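Removing candle wax from a cotton tablecloth

Print this page | E-mail to a friend

Posted by Marilou Dalisay, March 29, 2018

Hello everybody, I hope somebody can help me with this. We had my mother-in-law's birthday supper at our house and one of the tall candles leaned over while we were all busy with the cake, and now there is a long drip of dark green wax down the middle of her good cotton tablecloth. She was very sweet about it, but I know that cloth came from her own mother and I would love to hand it back clean. I've picked off what I could with my fingernails and I'm scared to put it in the washer before I ask. Has anyone gotten colored wax out of old cotton?

Rosalinda Magbanua

Oh Marilou, you were so right not to wash it yet! Put the cloth in the freezer for an hour or so, in a plastic bag so it doesn't pick up any smells, and then lift the wax off with the back of a butter knife. Go slowly -- old cotton can be thinner than it looks. After that, lay plain paper towels under and over the spot and press with a warm iron, no steam, moving to a fresh piece of towel each time the wax comes through. I did 3 rounds on mine, and my sister swears by brown paper bags (the kind with no printing on them).

You may still have a green shadow when the wax is gone, and that part is the dye. Dab it from the back with a little rubbing alcohol on a white rag, but please try it on the hem first.

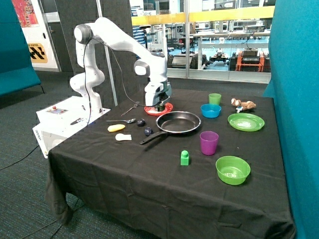 Then I rub in a bit of dish soap, leave it for half an hour, and wash the cloth in the warmest water it can take. Let it dry on the line, and keep it out of the dryer until you're sure the color is gone, or the heat may set what's left. Mine took two washes and I use it every Easter now. Good luck, and tell us how you get on!

Wilfredo Belmonte

Boiling water poured through it worked for me. Stretch it over a pot first. Mine was plain white wax, so I can't speak for green.

Print this page | E-mail to a friend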